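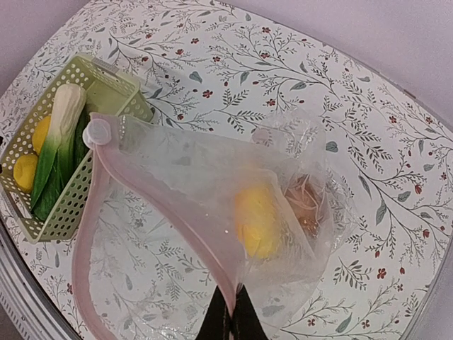 Bromedar open day, Skekham: who went?

Robots and Automation > Visits and Shows

marrowfat_jen
Evening all. I had to miss the open day at the Bromedar workshop as my mum was over, and I've been kicking myself ever since, because last October's was such a lovely afternoon (the cake alone!). Did anybody get along? I'd especially like to hear about the shopping demo, the one with the pair of arms, as my brother-in-law came home raving about it and couldn't tell me a single useful thing. Is it worth the drive if they run it again?

tolly_b
I went, and yes, worth the drive, though leave early because the car park is tiny and you end up down by the canal. They had the conveyor sorter going in the big room and the two arms in the side room. I stayed far too long with the arms. My daughter had to come and fetch me.

Deolinda took proper notes so I'll let her do the talking.
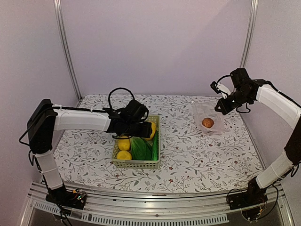

Posted by Deolinda Frade, 13th April
Member, 366 posts

Thank you Tolly, no pressure then! I did take notes, and I'm going to go on a bit, so put the kettle on.

The side room demo is a packing job. There's a green basket of fruit and veg and a clear plastic bag on a table with a really rather pretty flowery cloth, and an arm at each front corner. The left one deals with the basket and the right one goes over to the bag. Benedetta Bassi was looking after it and she was ever so patient with us all. She talked for a good 12 minutes without once making anyone feel daft, including the gentleman who asked if it could do his ironing.

What I hadn't appreciated before is how much trouble the bag is. A lemon is a lemon wherever you put it down, she said, but a bag is a different shape every time you touch it. The pink strip along the opening gives the fingers something to pinch, and even so she told us that the bag takes up most of their working week. I watched for ages and I could happily have watched longer. It's a strange thing to be willing a gripper on as if it were a toddler with a spoon.

I also asked about the wiring, as I'm nosy about that sort of thing and the boards are right there in the open by the bases. She said they like to be able to get at everything quickly, and that the tidy version can wait.

pegleg_wijesinghe
Lovely write-up, but I'm going to be the grump. I went as well and I thought it was slow. My father packed bags on a market stall for years and would have had that basket done and been on his second cup of tea. Somebody in the queue told me the budget for the side room was 3,000 pounds, and I did wonder whether the money might have gone on the sorter, which is the thing that would be of some use to a small grower like me. Sorry, Deolinda. I enjoyed the day, I did, I'm only saying.

tolly_b
Bit harsh, Wijesinghe! It was an open day. I don't think anyone was claiming it was ready to stand behind a till. The sorter's had years of work put into it, and that only has to push things off a belt.

Deolinda Frade
No need to be sorry, I like a grump, and I'd agree about the speed. Where I'd part company with you is on what there was to see. Your father had two hands that had been practising on bags since he was small. With the sorter I understood it in a minute or so and then I'd had my fill. With the arms I kept noticing things. There's the way the left one has to come down over the basket without knocking what's next to the thing it's after, and then it's got to bring it up and across,
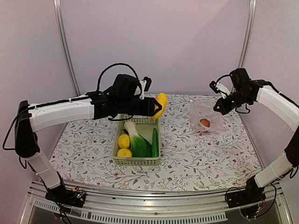
and all the while the other one has to be in the right place by the bag, because there's no use in one of them being ready on its own. I asked Benedetta which she found harder to get right, the picking up or the waiting, and she laughed and said to ask her again next year.

I'll grant you that a grower would get more from the sorter today. I just don't think it's a waste to have both.

pegleg_wijesinghe
Fair enough, and nicely put. I still say slow. I'd go and look again if they had it dealing with something awkward, like a bunch of beetroot with the tops on.

marrowfat_jen
Oh this is all smashing, thank you. Deolinda, did you have to book for the side room? And was the Pruro stand there with the little kits? I promised my nephew I'd look out for one.

Deolinda Frade
No booking, you just joined the queue by the coat pegs. Pruro were there, near the tea table, but they'd sold out of kits by the time I got round to them. The chap was taking names for the next batch and I was number 111 on his list, so get your nephew's down soon!

tolly_b
Cake was lemon drizzle this time, Jen. I had two slices.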